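首页 问答 标签 用户 登录

分类:家用自动化 > 机械臂 > 夹爪与末端

自制机械臂抓薄布料时腕部画面拖影,布边定位丢失

在合租工坊里搭一台桌面机械臂,任务是抓起一块薄布,对折后放下。夹爪是双指连杆式,两指末端贴黑色橡胶垫,腕部装一个小摄像头朝指尖方向看。控制板用 Kaewsai,舵机是 Skestby 的总线型号。

静止时布边检测正常。布一被提起来就不行了:整幅布糊成一片,边线检测要么断开,要么跳到布面的深色条纹上。偏偏手头这块浅粉色的布带条纹,边上还有一段黑白斜纹。
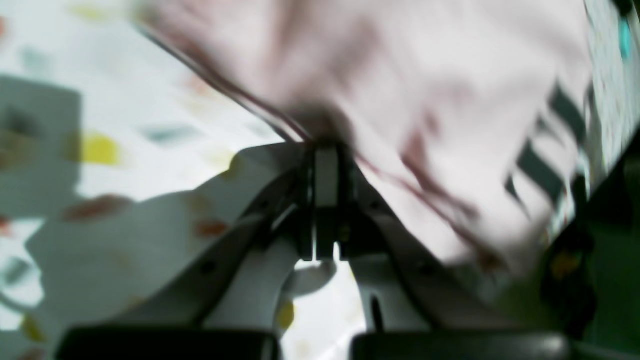

目前提升段末端速度为每秒 92 毫米,曝光为自动。试过把检测阈值调低,误检更多。换成纯色布会好一些,但最终要处理的布料花色不固定,所以不想靠换布解决。桌面是白底带彩色碎点的,不知道有没有影响。

想问两点:
一、应该先改曝光还是先降速度?
二、提升过程中是否有必要连续跟踪布边?

Wusteck

Perrine Tanguy

先改曝光。自动曝光在室内灯光下往往拉得很长,速度再慢也会有拖影。改为手动,从 2 毫秒开始试,画面暗了就补光,不要先加增益,增益上去以后噪点会干扰边缘检测。补光灯不要只装在夹爪正上方,否则夹爪自己的影子会投在桌面上,影子边缘同样会被当成布边。建议左右各一盏,加柔光片。

第二点,没有必要。布离开桌面以后形状一直在变,单个腕部摄像头又离得太近,看不到整块布。我的流程是:

抓取前静止拍一张,记下布边和抓取点;
闭合夹爪,读舵机电流,确认夹住;
提升段不做视觉,只走轨迹;
到位后停 900 毫秒,等布摆动衰减,再拍一张重新定位。

停顿时间和布料有关,厚一点的可以减。另外,提升轨迹用梯形速度曲线的话,起步那一下抖动很大,换成 S 形曲线,加速段拉长。

碎点桌面有影响,但不是主因。可以铺一块哑光单色垫子,颜色与布拉开即可。如果桌面不能动,抓取前先拍一张空桌面做差分,前提是拍摄位姿重复性要好。

Clarnstead

换全局快门摄像头,一步到位。卷帘快门拍运动的布料会变形,标定做得再好也没用。

Wusteck

回复 Perrine Tanguy:曝光改手动以后,静止段和到位后的定位都稳定了,连续跑 12 次没有丢边。提升段的视觉已经去掉。电流判断还没调好,薄布夹住和空夹的读数差得太小,准备在一侧橡胶垫后面加一片薄膜压力传感器。

回复 Clarnstead:全局快门只解决变形,曝光时间长照样有拖影。暂时不换。

最后更新:6月

标签:夹爪 布料抓取 腕部摄像头 曝光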